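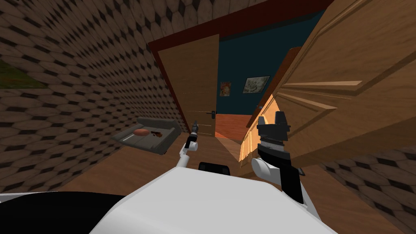

Llevo 227 horas en Cununia y todavía no he visto el final. Lo digo sin orgullo y sin vergüenza, porque de eso quería hablar hoy: de los juegos de cartas digitales que te venden una campaña y luego te tienen abriendo sobres hasta que se te olvida a qué habías entrado.

Yo vengo del cartón. Aprendí a jugar con cartas de verdad en la trastienda de Lolla, que era mitad papelería, mitad tienda de juegos, y donde Leonor Seixas te dejaba una mesa toda la tarde si comprabas al menos un refresco. Allí cambiabas una carta buena por dos regulares, te arrepentías en el autobús de vuelta y a la semana siguiente intentabas deshacer el trato (sin éxito, claro, porque Leonor apuntaba los cambios en una libreta y los cambios apuntados eran sagrados).

Cuento esto porque lo primero que desaparece cuando un juego de cartas pasa a la pantalla es el cambio. En Cununia no puedes darle una carta a nadie. Puedes tener doce copias de la misma bruja de pantano, que para nada te sirven porque el mazo solo admite tres, y no hay manera de pasarle una a tu amiga, que lleva desde el verano buscándola. Las repetidas se trituran, te dan un polvillo, y con el polvillo fabricas otra carta a un precio que es un robo. ¡Nueve brujas de pantano para hacer un duende! A mí que me lo expliquen.

Lo hablaba el otro día con Ismail Gaber, que juega mucho más en serio que yo, y él defiende el sistema. Dice que con cambios libres el juego se llenaría de reventas en dos semanas y que los que entran nuevos acabarían pagando más. Puede ser, no digo que no. Wallo tenía mercado entre jugadores y aquello era la bolsa: entrabas a echar una partida y salías habiendo mirado precios durante una hora. Pero entre la bolsa y la trituradora tiene que haber algo. Un regalo al mes, por ejemplo. Una carta al mes, a alguien que lleve tiempo en tu lista de amigos, y que no se pueda volver a regalar. Con eso me conformaba.

Luego está lo del tablero. Cununia se anuncia como juego de cartas «con táctica», y es verdad que tiene casillas, alturas y líneas de visión. Cuando funciona es una maravilla. Colocas un arquero en la loma, tiras la niebla en el vado, y el rival se pasa tres turnos dando un rodeo mientras tú robas cartas tan tranquila. El problema es que la mitad de las cartas nuevas pasan olímpicamente del tablero. Hacen daño a todo lo que haya, esté donde esté. Para eso no me pongas lomas, que encima tardan en cargar.

Ilham Younis y su hermana Sanaa tienen montada una liguilla casera precisamente por esto. Vetan todas las cartas de alcance global, juegan a dos partidas ganadas y han dejado fuera los mapas pequeños. Me apunté en la segunda edición y perdí casi todo, pero hacía muchísimo que no me lo pasaba tan bien – la última ronda contra Sanaa duró casi una hora y la perdí por mover una torre a la casilla de al lado. Todavía me acuerdo de la casilla. El juego bueno está ahí dentro, lo que pasa es que hay que limpiarlo un poco antes de usarlo.

¿Y el dinero? Pues mira, yo he pagado y volvería a pagar. No soy de las que creen que todo tiene que ser gratis. La expansión de Dixit la compré el primer día y me pareció bien de precio: venía entera, con su campaña y todas sus cartas, y a jugar. Lo que me pone mala es el sobre. El sobre con su brillo y su musiquita, que siempre trae una carta dorada de algo que no usas. Mi amiga Nabila Abdelaziz se puso un tope mensual y lo apunta en un papel pegado al monitor, y cuando llega al tope cierra la tienda aunque haya oferta. Yo lo intenté y aguanté hasta que sacaron los dragones de invierno.

Dicen que en noviembre llega un parche grande con cambios en la economía y un modo de campaña para dos. Lo de la campaña para dos me hace una ilusión tremenda, lo reconozco. Lo de la economía me da miedo, porque cada vez que la tocan sube el precio del polvillo. Si alguien del estudio lee esto (que no creo), mi lista es corta: el regalo mensual, un modo clasificatorio sin daño global y que se pueda saltar la animación del sobre.

Mientras tanto sigo atascada en el capítulo del faro. Si alguien sabe cómo se pasa sin gastar los dos reinicios, que me lo deje en los comentarios, por favor.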